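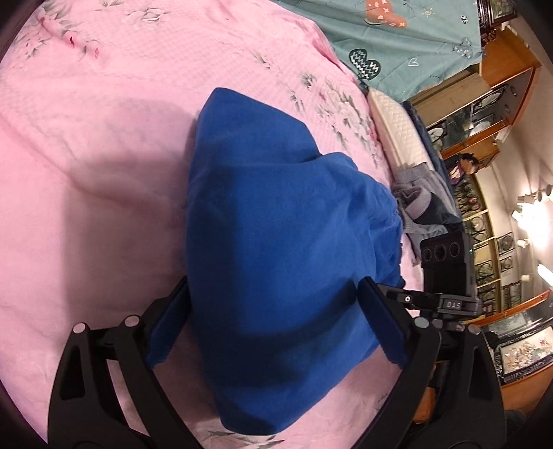
Blauer Stoff auf dem geblümten Laken, je ein Polster links und rechts.

Thema: Greifer meldet »gegriffen«, hat aber nix (Textilien)

zangengeburt schrieb:
Moin zusammen, Zweifingergreifer mit Controller von Truketti, Firmware vom September. Seit dem Update behauptet das Ding bei Stoff in 7 von 16 Versuchen, es habe gegriffen. Fährt dann würdevoll hoch, schwenkt rüber und legt mit großer Sorgfalt Luft ab. Bei Schachteln und Dosen alles bestens. Kraftschwelle steht auf 12, vorher 11, beides gleich doof. Jemand eine Idee?

Flusensieb schrieb:
Der Klassiker. Der Controller schaut auf den Motorstrom, und ein dickes Stoffknäuel drückt genug zurück. Dann rutscht es beim Anheben raus und er merkt es nicht mehr. Prüf mal, ob nach dem Heben noch einmal die Backenweite abgefragt wird. Bei mir war das nach dem Update aus.

Pellegrini_Fan schrieb:
Glaub ich nicht. Auf dem Bild liegt das linke Polster an einer langen glatten Falte, rechts sind lauter Raffungen. Da zieht eine Seite, die andere bleibt stehen. Mit den Pellegrini-Backen (Gummi, geriffelt) hatte ich das Problem nie.

Flusensieb schrieb:
Du hattest mit den Pellegrini-Backen auch nie wieder ein heiles Hemd, wenn ich deinen Thread vom Frühjahr richtig im Kopf habe.

Pellegrini_Fan schrieb:
Das war EIN Hemd.

k_lemmbacke schrieb:
Kurz was zur Sicherheit: Was macht er denn, wenn er sich für beladen hält und jemand langt hin? Bei unserem Zoltard war in dem Zustand die Klemmerkennung abgeschaltet, damit er seine Last nicht fallen lässt. Kollege hatte den Ärmel drin. Nichts passiert, aber der Pulli ist jetzt asymmetrisch. Solange das nicht geklärt ist: Not-Halt in Reichweite und Finger weg.

zangengeburt schrieb:
@k_lemmbacke: Eben getestet, mit einem Kochlöffel. Er lässt nicht los. Der Löffel hat jetzt eine Taille. Danke, ich hätte da sonst mit der Hand reingegriffen, um die Falten zu richten.
@Flusensieb: Die zweite Abfrage war tatsächlich aus. Im Changelog steht dazu »kleinere Verbesserungen«.

Flusensieb schrieb:
Sag ich doch.

Pellegrini_Fan schrieb:
Damit meldet er den Fehlgriff jetzt, er greift aber immer noch daneben. Das sind zwei Baustellen. Polster tauschen!

zangengeburt schrieb:
Nachtrag: Abfrage wieder an, 16 Versuche, keine Falschmeldung mehr. Runtergefallen ist der Stoff trotzdem noch ein paarmal, insofern Punkt für den Fan. Bestelle bei Fitlow mal ein Paar Ersatzpolster, geriffelt kommt mir nicht ans Laken. Das mit der Klemmerkennung hab ich an Truketti gemeldet. Antwort bisher: Ticket eröffnet, Ticket geschlossen, bitte bewerten Sie unseren Service.

k_lemmbacke schrieb:
Ticket wieder aufmachen und den Löffel fotografieren. Bis die sich rühren, würde ich den Greifer nur noch hinter einer Abschrankung laufen lassen, auch bei kleinen Kräften.

zangengeburt schrieb:
Löffel ist fotografiert, von beiden Seiten. Melde mich, wenn die Polster da sind.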